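Gemeinde lässt die kleinen Bäder im Haus Mtshali überarbeiten

Grinurthorpe. Im Gästehaus Mtshali sind die ersten kleinen Bäder wieder in Betrieb. Seit März werden dort nach und nach alle Sanitärräume erneuert, insgesamt 26 an der Zahl. Sieben davon sind nach Angaben der Hausverwaltung fertig und werden seither nach einem neuen Plan gereinigt. Die übrigen sollen bis zum Herbst folgen.

Das Haus gehört der Gemeinde und wird vom Betrieb Metden geführt. Es nimmt vor allem Wandergruppen, Schulklassen und Monteure auf, die nur wenige Nächte bleiben. Im vergangenen Jahr wurden 3506 Übernachtungen gezählt. Die Bäder stammten zum größten Teil noch aus der Bauzeit, und in den Rückmeldungen der Gäste standen sie regelmäßig an erster Stelle der Beschwerden. Genannt wurden verkalkte Spülkästen, lose Sitze und Fugen, die sich nicht mehr sauber bekommen ließen.

Ausgetauscht werden nun die Toiletten und Waschtische. Die Grundrisse bleiben unverändert, die Räume sind also weiterhin schmal. Bei der Auswahl der Toiletten hat sich die Gemeinde für ein einteiliges Modell entschieden, bei dem Becken und Spülkasten aus einem Stück Keramik bestehen. Die Außenseite ist verkleidet und hat keine sichtbaren Nähte. Gespült wird über einen runden Knopf oben auf dem Deckel des Kastens.

»An den alten Toiletten haben wir die meiste Zeit hinten und unten verbracht, an den Schrauben und am Rohrbogen«, sagt Mpho Du Plessis, die bei Metden für den Hausdienst zuständig ist. »Bei den neuen wischt man einmal außen herum und ist durch.« Ob sich das auf Dauer in den Arbeitszeiten niederschlägt, will sie nach dem ersten vollen Halbjahr auswerten.

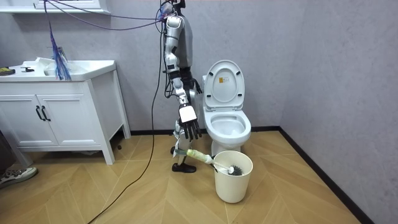
Toilettenreinigung mit Bürste und hochgeklapptem Deckel.

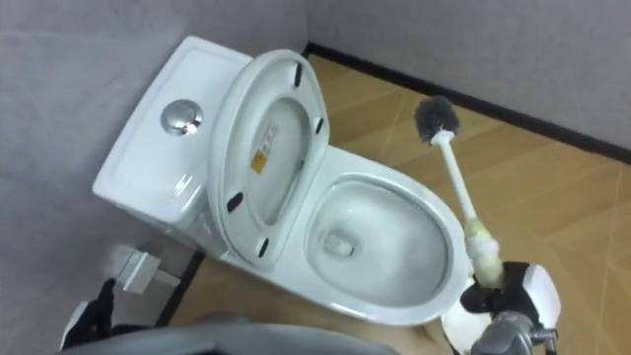
Der neue Reinigungsplan sieht für jedes Bad dieselbe Reihenfolge vor. Zuerst kommt der Waschtisch an die Reihe, danach die Toilette, zum Schluss der Boden. Der Reiniger wird unter dem Rand verteilt und bleibt einige Minuten stehen, bevor gebürstet wird. In dieser Zeit werden Spülkasten, Deckel und Sitz abgewischt, jeweils mit einem eigenen Tuch. Die Tücher für die Toilette sind farblich gekennzeichnet und kommen nach jedem Raum in die Wäsche.

Auch bei den Bürsten gibt es eine Änderung. Bislang standen in vielen Bädern geschlossene Halter, in denen sich Wasser sammelte. Künftig sollen die Bürsten über dem Becken abtropfen, bevor sie zurückgestellt werden, und die Behälter werden einmal in der Woche ausgeleert und heiß ausgespült. Abgenutzte Bürsten tauscht der Hausdienst ohne vorherige Anfrage aus — bisher musste jede einzelne über das Büro bestellt werden.

Die Kosten für die Arbeiten trägt die Gemeinde. Im Haushalt sind dafür 118 Tausend Euro eingestellt, verteilt auf zwei Jahre. Den Einbau hat die Firma Fladudness übernommen, die bereits die Heizung im Haus erneuert hat. Gearbeitet wird abschnittsweise, damit immer ein Teil der Zimmer vermietet werden kann. Während des Umbaus auf einem Flur werden die Gäste in den anderen Trakt umgelegt, Frühstück gibt es wie gewohnt ab 7 Uhr im Erdgeschoss.

Im nächsten Abschnitt sind die Zimmer zur Hofseite an der Reihe. Dort müssen vor dem Einbau noch zwei Abwasserleitungen erneuert werden, was mit Lärm verbunden sein wird. Metden bittet Gruppen mit bestehender Buchung, sich bei Fragen zur Zimmerverteilung an die Rezeption zu wenden. Die alten Waschtische, soweit sie noch brauchbar sind, gibt die Gemeinde kostenlos ab — Interessenten können sich während der Öffnungszeiten im Bauamt melden und müssen die Teile selbst abholen.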